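Notebook entry, Landscape Governance Workshop
October, 3:40 p.m.

Coding of the household interviews from the Trelo watershed resumed after the midday break. The set now stands at 168 transcripts, and the second reading is complete for all but three of them. The outstanding transcripts are from the upper villages, where the recordings are poor and the translator's notes will have to be consulted.

The question for the afternoon was how to code statements on shared grazing land. The current codebook places them under "tenure." Many respondents, however, speak of grazing in connection with meetings, fees and the settling of disputes, and such passages would sit better under "local rules." It was agreed to allow both codes on a single passage until the next revision.

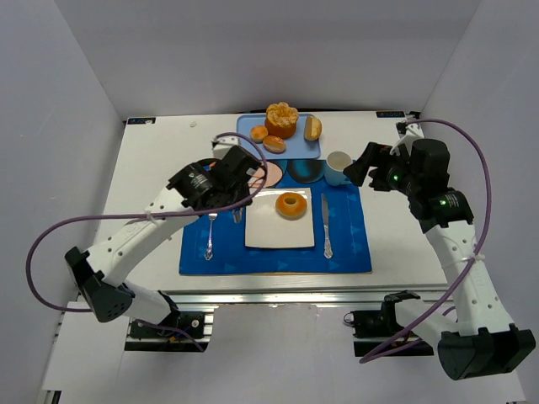 Entry 1729 in the master log should be checked. It records a forest user group in Jamby as active, while the district register lists the same group as dissolved. The log entry has been flagged and left unchanged for the present. Colleagues using the Jamby figures should note the flag before quoting membership totals.

The Hirvonen scoring sheet was then tried on 26 planning documents. Scores for "participation" agreed well between the two readers. Scores for "adaptive management" did not. One reader gave credit wherever a plan mentioned a review; the other required a date for the review and a named office to carry it out. The stricter reading will be used from now on, and the earlier scores redone.
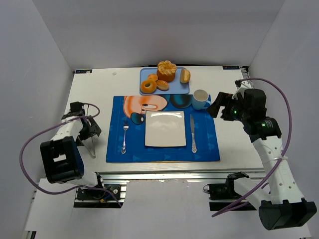
Two plans could not be scored at all, as the annexes were missing from the scanned copies. A request has gone to the Torkex archive for full versions.

Pending:
Upper village transcripts, second reading.
Jamby membership, confirm with district office.
Rewrite guidance for "adaptive management," one page at most.
Move the river boundary in the Trelo base map to match the newer survey. The old line still appears in the draft figures for chapter 3.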